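发件日期:2020年1月22日
主题:回复:Sorkemdale 那块草地机场到底是哪年停的、棚子又是谁的

各位好,

赶在出门前先回一封,写得乱,见谅。后面还有几条没查完的也一并丢上来,谁手头有东西谁补。

先把原信引在下面,我隔着段回。

> 大家好。我在整理 Kerport 一带老机场的材料,卡在 Sorkemdale 上了。
> 手里的几份东西互相打架。一份镇里的小册子说这块地从头到尾只有一条跑道,
> 东西向。另一份是飞行俱乐部的通讯,里面写的是“两条草跑道,交叉”。
> 旧地图上只画了一个方框,标个“着陆场”,什么都看不出来。

通讯是对的,小册子也不算全错。

2 条,确实有 2 条,但不是同一时候就有的。最早开出来的是东西向那条,顺着河滩走,地平,不用怎么整。南北向那条是后来加的,原因很简单,春天那边侧风大得要命,飞过的人都骂。加的时候没有正经修,就是把篱笆拔了一段,填了一条沟,压了压。沟填得也不好,后来下陷,俱乐部通讯里隔三差五就登一条提醒,说落地以后不要往东北角滑,轮子会掉进去。

所以写小册子的人如果只看了最早那份租地的文件,当然只有一条。我看过那份文件的抄件,里面的话是“供航空器起降之长条地一块”,就一块。没有提第二条,因为那时候还没有。

还有,交叉的角度不是直角。很多人画成十字,不对。更像一个歪着的叉,短的那条偏得厉害。我去年沿着田埂走过一遍,现在还看得出来草色不一样,尤其是旱的时候。南头那边长的是另一种草,矮,硬。

> 第二个问题,长度。俱乐部通讯里没写。有一位老会员口头告诉我,
> 短的那条“短得吓人”,但没有数。您那边有没有记录?

有,不过也不是正式的。我手上是一本油料登记簿的背面,有人用铅笔画了个草图,标了长短。短的那条标的是大概 300,后面没写单位。

我倾向于是码。理由:同一张图上从棚子到路边的距离标了 70,也没单位,我拿步子量过,按码算对得上,按米就要走到路对面人家院子里去了。当然路后来拓宽过,这个不能当铁证。谁有更早的路界图请发一份,扫描也行,手机拍也行,看得清字就行。

要是真是码,那确实短得吓人。满油加两个人,夏天,草又高,我是不敢的。难怪后来那架 Lobo 基本只从长的那条走。

说到 Lobo,顺便更正一下我自己上回说的。我上回讲 Lobo 是机型,错了。是那架飞机的名字,漆在机头上的,机型到现在没有定论。俱乐部通讯里一会儿叫“我们的 Lobo”,一会儿叫“那架双座”,从来不写型号,大概写的人觉得大家都知道。急死人。有照片的请看一下尾轮,是尾轮还是尾橇,这一点就能排除掉一大半候选。我见过的那张翻拍正好把尾巴裁掉了。

> 第三,棚子。有人说河边那排棚子是机场的机库,也有人说是 Drendell
> 的仓库,跟飞行没关系。我去看过,现在只剩地面了,水泥的,
> 有几道凹槽。

两边都有道理,又是一个时间先后的问题。

棚子先是 Drendell 盖的,放木料用。这个没有争议,买地的契上写得明明白白。后来木料生意收缩,东头空出来,俱乐部就去租了东头。西头一直还是 Drendell 自己用着,堆的什么不知道。所以老会员会说“机库”,镇上做过木料的人家会说“仓库”,讲的是同一排房子的两头,吵了这么多年。

凹槽我也看过。您说有几道,我想问一下是不是都在东头?如果都在东头,那多半是推拉门的滑轨槽,俱乐部租下来之后改的门。木料棚原来不装那种门,敞着就行,通风。如果西头也有,那我的说法就要重新想。麻烦您下次去的时候带把扫帚,土积得很厚,我那次是用脚蹭的,蹭出来一截就下雨了。

另外注意东头地面上有没有嵌铁环。拴飞机用的。河谷里的风晚上会突然起来,棚子里也要拴,通讯里有一期专门讲这个,讲得挺啰嗦,说有人图省事没拴,早上来看机翼顶着墙了。没写是哪一架。

> 最后是停用的时间。我看到的说法有三种,相差不小。
> 有没有哪一种是有文件支撑的?

这个最麻烦,我慢慢说。

“停用”是什么意思,先得讲定。俱乐部不续租算停用?最后一次有飞机落地算停用?还是地图上把“着陆场”三个字去掉算停用?我觉得几种说法相差那么多,就是各人讲各人的。

能拿出纸来的有这么几样:

一样是俱乐部的会议记录,写了“不再续租棚屋东端,即日起航空器移往 Kerport”。这一页日期那行被水泡过,月份认得出是四月,年份糊掉了。前后页都在,但是装订被人拆过重装,顺序靠不住。我把前后页的墨水颜色、纸张比了一遍,倾向于是比较早的那种说法,可是不敢打包票。

第二样是油料登记簿。最后一笔在会议记录之后还拖了一阵,说明不续租以后还有飞机来加油。油罐是另外租的,跟棚子不是一份合同,所以并不矛盾。登记簿最后几页写得很稀,隔很久才一笔,签字都是同一个人,花体,认不出来。

第三样是农户那边的说法。地收回去以后种过一季甜菜,没长好,说是压得太实了。这个是听来的,没有纸。但是可以去查一查农会那边有没有种植登记,有的话年份就能卡住。我没时间跑,谁住得近帮个忙。

地图最不能信。改版慢,我们这一带的图上到现在还标着一座早就拆掉的桥。拿地图去定机场停用的年份,是要出洋相的。我自己就出过一次,不细说了。

所以如果一定要在文章里写一句,我建议写“俱乐部于某年四月迁往 Kerport,此后跑道仍有零星使用”,年份空着,加注说明。不要为了好看硬填一个。填了以后别人就抄,抄几遍就变成定论,Kerport 那座塔台就是这么来的,本来只是个看台,有人写成塔台,现在连路牌都写塔台了。

引文就到这里,下面是我自己要说的,跟原信有关没关的都有。

一、关于迁到 Kerport 以后

有人私下写信问我,俱乐部迁过去之后是不是就并到 Kerport 那个大的里面去了。没有。至少头几年没有。他们在 Kerport 借的是场子南边一小块,自己围了栏杆,挂自己的牌子。通讯还照出,抬头没改,还是写 Sorkemdale,人都不在那儿了抬头还写着。后来是什么时候改的我没查到,我手上缺的正好是那一段。

迁的时候不是一次飞过去的。会议记录里排了个顺序,谁先谁后,天气不好就顺延。最后一架是 Lobo,因为发动机在修。修了很久,等零件。零件走水路到 Kerport,再用马车还是卡车拉回来,这一点两份材料说法不同,不重要,但我个人很想知道。

Kerport 的人对他们不算热情。通讯里语气很客气,可是你读多了就看得出来。比如有一期讲“感谢主人慷慨允许我们在非繁忙时段使用跑道”,再往下翻,所谓非繁忙时段就是清早和中午吃饭的时候。

二、关于俱乐部通讯的缺期

我手里的通讯不全,缺 6 期。缺的集中在搬迁前后,真是会挑时候。我问过图书馆,他们那套比我的还少,而且有几期是复印件,印得黑乎乎一片,广告倒是清楚。

如果哪位家里阁楼上有,哪怕是半本,哪怕没有封面,请不要扔。封面不重要,内页那个“场地情况”栏目重要,每期末尾都有,三五行字,写草多高、哪里积水、哪头有牛。就靠这个栏目能把很多事情串起来。比如南北向那条是哪一年开始用的,我就是看“场地情况”里忽然冒出来“短道”两个字才确定的大致时间。之前从来没有,那一期之后期期都有。

牛的事情也值得记一笔。那块地白天飞、平时放牛,合同里有写,飞之前要有人去赶。谁赶、怎么赶、赶不走怎么办,会议记录里吵过好几回。有一回吵到要不要养狗。最后养没养不知道。

三、关于航拍照片

上次有人贴过一张,说是从空中拍的 Sorkemdale。我看了很久,觉得不是。理由有几个:河弯的方向反了,当然也可能是底片翻过来印的;可是翻过来以后,教堂又到了河对面去,还是对不上。再就是照片里那排棚子屋顶是连着的一整条,Drendell 的棚子东头西头屋脊不一样高,保险单上有图。

我猜是上游另外一处着陆场,临时的,只办过表演。但也只是猜。贴照片的那位如果还在名单上,能不能把背面也拍一下?很多这种照片背面有铅笔字或者照相馆的章,比正面有用。

顺便说一句,发照片请发原尺寸。缩得像邮票一样大,放大了全是格子,什么都看不见。邮件太大发不出去的话分几封发,没关系的,大家不会嫌烦。

四、关于油罐的位置

一直没人问,我自己觉得是个关键。登记簿里写“取油处在路侧”,那就是在现在路的边上,很可能已经被压在路肩底下了。如果能找到油罐基座,就有了一个固定点,铅笔草图上所有距离都能从那个点重新量,单位是码还是米立刻清楚。

我问过管路的,人家说拓宽的时候没有记录挖出什么东西。没有记录不等于没有。那边路肩有一段老是塌,补了又塌,我怀疑就是那儿。再塌的时候谁路过请停下来看一眼,注意安全,那个弯车很快。

五、关于口述记录

录音的事情拖了很久了,怪我。现在录好的都存在一块硬盘上,还没有转成文字。听了一部分,杂音很大,有一段从头到尾后面有人在洗碗。不过内容是好的,尤其讲冬天怎么发动 Lobo 那一段,说要先把机油倒出来,拿到屋里炉子上热,再倒回去,边讲边比划,可惜录音里看不见比划。

有愿意帮忙听写的请直接回信给我,不要回到名单上,免得大家邮箱炸掉。方言重,最好是本地人。听不懂的地方打个问号空着,千万不要猜。上次有一份听写稿把“尾橇”写成了“尾翘”,我对着那句话想了一晚上。

听写格式没什么讲究,说话人换了就另起一行,长停顿注明一下。岔到别的事情上去了也照记,别删,岔出去的往往最有用。Drendell 把东头租给俱乐部是按季收租、拿木屑抵一部分这个细节,就是讲别人家婚礼的时候顺嘴带出来的。

六、关于立牌子

有几位提议在河边立个说明牌。我不反对,只是现在立太早。跑道长度没定,停用年份没定,照片不知道是不是这地方的,牌子上写什么?写“此处曾有机场”,那倒是没错。

真要先立,建议只写三句:这里曾是 Sorkemdale 着陆场;棚屋为 Drendell 所建,东端租与俱乐部;俱乐部后迁往 Kerport。别的一律不写。也不要画飞机剪影,型号没定,画哪个都有人写信来骂。上回隔壁镇的牌子画了个双翼的,其实那儿从来没来过双翼的,信写了一抽屉。

位置也得想想。放在棚子地面旁边最合适,可是那块现在是私人地,路边又容易被车刮。地主我见过一回,人挺好说话的,就是养的狗不太好说话。

七、杂的

登记簿我还没还,还在我这里,包着放在柜子上头,没有晒到太阳,请放心。会议记录的抄件缺一页,不是我弄丢的,拿来就缺。

上回聚的时候有人问我要那张契的复印件,我答应了又忘了是谁,麻烦再写信来一次。

另外,粉白的那个小的,钩的,眼睛是缝成闭着的,我到现在说不好是鱼还是娃娃。

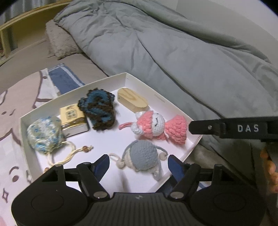

八、还要查的,谁认领谁回信

农会的种植登记,看甜菜那一季是哪年。

棚子西头有没有凹槽,东头地上有没有铁环。带扫帚。

早于拓宽的路界图。

Lobo 的尾部照片,任何角度,糊的也要。

缺的那几期通讯,先看“场地情况”那一栏,拍那一栏就行。

会议记录四月那一页,有没有人认识会看纸的,能不能把泡掉的年份读出来。我试过侧着打光,隐约有一竖,可能是数字也可能是折痕,看久了什么都像。

先这样,车要来了。有错字别见怪,没时间在看一遍了。回信请把原文引短一点,上次那封引了五层,翻到底才看到一句“同意”。

Sorkemdale 这边敬上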